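2019-12-16

Door task, remote control, simulator only. I have been recording demonstrations for Lelleck since September and the notes are overdue, so this post is mostly settings and mistakes.

The setup: two tracked hand controllers drive the two arms of the simulated robot, and each trigger closes one gripper. I watch through the robot's own cameras. Allon handles the recording and Fabbri does the replay. The apartment is one of the stock Hukine scenes with the textures left alone.

## Head view

The head view is good for getting the arms into a sane posture before approaching anything. It is poor for distance. With the view tilted this far, most of what I get is wall, ceiling and the robot's own white torso, and the gripper covers whatever I am reaching toward. 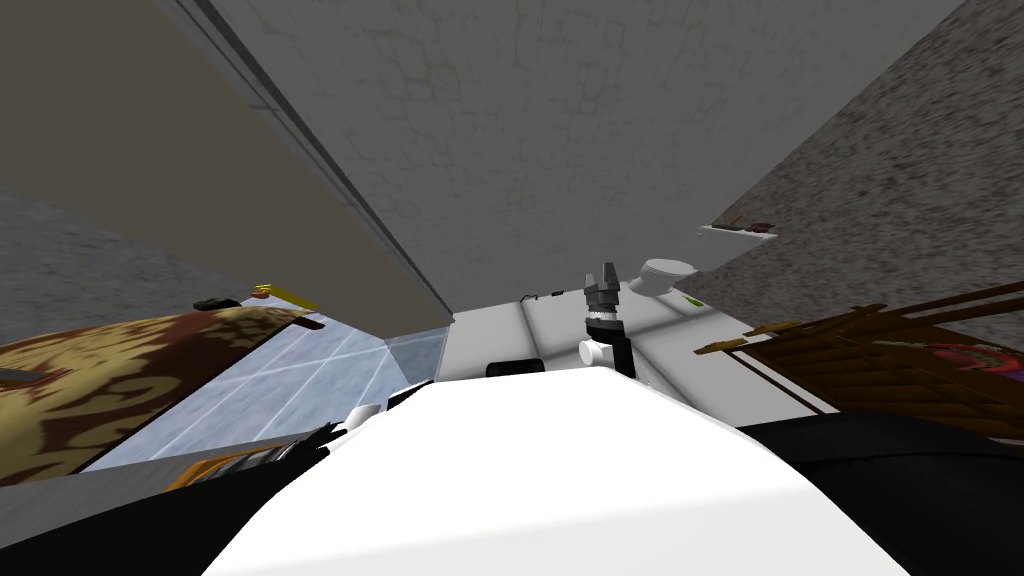

## What gets recorded

Allon logs joint positions, gripper opening and every camera at a fixed rate. I kept 239 demonstrations out of 547 attempts. The rest went for three causes: tracking dropouts, a finger catching on the door molding, and me stopping in mid-air to think. Pauses are the worst of these. A policy trained on hesitant data learns to hover, and it hovers very faithfully.

I now park one gripper upright in front of the torso and hold it for a second before starting. It gives every run a similar first pose and makes trimming easy.

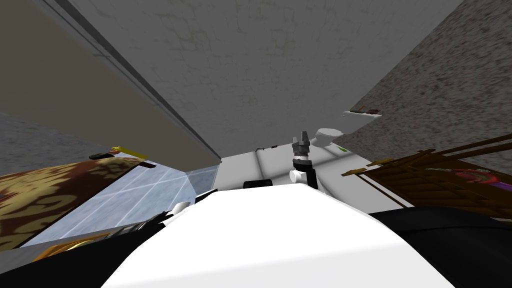

Trimming used to take longer than recording. Fabbri can cut on joint velocity, so I set a threshold and let it drop everything before the first real motion. It clipped the start of 17 runs where I had moved too slowly — I fixed those by hand.

## Close work on the knob

For the last stretch I switch to the wrist view and ignore the head completely. Fingers open, one to either side of the knob and a little below it, then straight up and in. The faceted knob is coarse enough that contact can be jumpy if the fingers meet it at an angle. 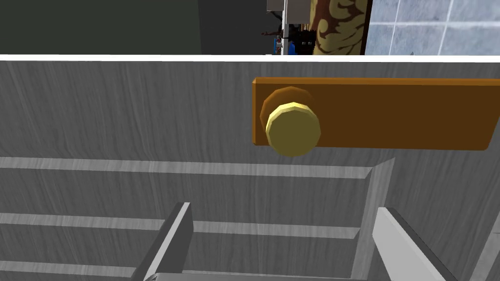

Controller scaling matters more here than anywhere else. At one to one, a small twitch of my hand put a finger into the panel. I dropped translation to 0.4 and left rotation alone, and a session of 28 attempts went from mostly discarded to mostly kept.

Still open: the scaling change is not stored in the log, so the older runs and the newer ones look the same to Allon. I'm adding a field for it before recording any more.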